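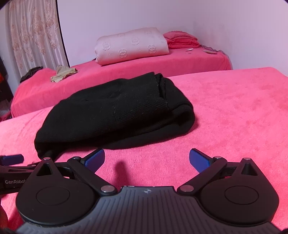 Many of you wrote in after the February letter to ask what is going on with Skustix and its plan to fold the Cisari business back into the parent company, so let me try to lay it out as plainly as I can. The short version is that the board has changed its mind about selling Cisari, and shareholders will now be asked to approve a merger of the two instead.
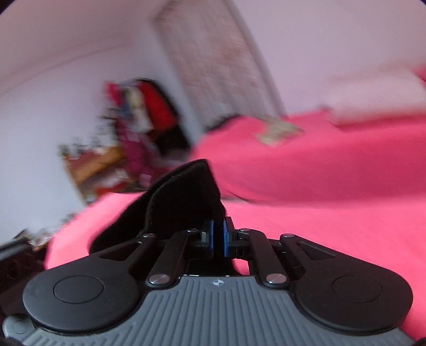
Cisari, for those who came in late, makes bedding and towels and was set up as a separate company so that it could find its own investors. It runs 60 shops and employs 577 people, and it has always been the steadier half of the family. Think of a plain bright pink bedspread – hardly the stuff of exciting investor meetings, but people go on buying them in good years and bad. Nkrumah Sarpong, who chairs Skustix, told holders on the morning call that steady cash was worth more to the group now than a one-time sale price. 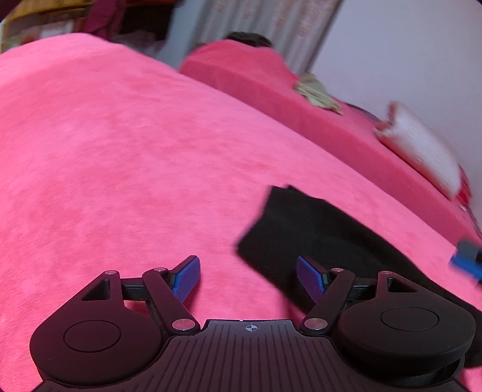 He may well be right, though I do wish he had said so before the bankers were hired! Michalík had offered 462 million for the whole thing, and a good few smaller holders had already begun to plan around that money.
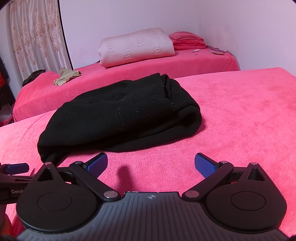 ## What happens to your shares

If the vote passes, you will get one Skustix share for every 10 Cisari shares you hold. Bartosz Rutkowska at Kukix, a long-time holder, thinks that is a little stingy and has asked for a second valuation. You don't need to do anything until the voting papers reach you, and please do read them when they come, dull as they are.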